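Kastow flower market gets its Friday mornings back

By Gilmar Toledo

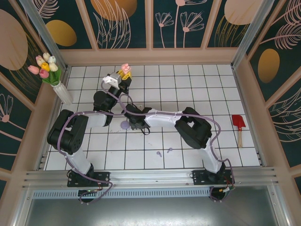 I've been buying flowers at the Kastow market for longer than I care to admit, so you can imagine how pleased I was to hear that the Friday session is coming back in May. It was dropped two winters ago when the roof over the east hall started leaking, and since then we've all been squeezed into Saturdays, elbowing each other over the last bunch of sweet peas.

The roof is done now. I went by to have a look and the hall smells of fresh paint and wet cardboard, which to me is the smell of spring. There will be 23 stalls to start with, most of them growers from the Tautahi valley and a handful from farther up the coast. Doors open at 6 a.m. and they'll pack up at noon, though if the old days are anything to go by, the good stuff will be gone by nine.

The big news for people like me is tulips. The valley growers had a cold, slow winter and the bulbs loved it. The Ullex nursery, which has the long stall by the north door, told me they planted more than 2,000 bulbs just for this market, and they're holding back a late pink variety for opening day. I asked if I could put some aside and got a very firm no. First come, first served - even for those of us who write about it!

Prices are going to be a little higher than they were. A plain bunch of ten will cost about what a sandwich costs across the street, and the fancy parrot types will be more. The growers I talked to blamed fuel and wrapping paper in equal parts. You can still bring your own bucket and have your stems put straight in it, and most stalls will knock a bit off if you do (bring one with a handle, I learned that one on the number 4 bus).

Parking is the part I'd worry about. The lot behind the hall is half taken up by the builders' leftovers and won't be cleared until summer. There's space on Nosimo Street before eight, and after that you're better off walking over the footbridge from the library. The cafe on the corner is opening early on market days too, and they've promised the cinnamon rolls are back, so I may never get home.

One more thing for the gardeners. A swap table is being set up near the south door for spare seedlings, seed packets and pots. Leave something, take something. Last time they ran it I came home with four tomato plants I had no room for and a rhubarb crown that is now trying to take over my yard, so go in with a plan.

And if you get your tulips home and they start to flop, cut an inch off the stems and wrap the whole bunch snugly in newspaper, then stand it in cold water for a couple of hours. My aunt swore by a penny in the vase as well. I've tried it both ways and couldn't tell you the difference, but I still put the penny in.

The Saturday market carries on as usual, same hours and same stalls. Growers who want a Friday spot can ask at the market office, where there's a waiting list but, I'm told, a short one.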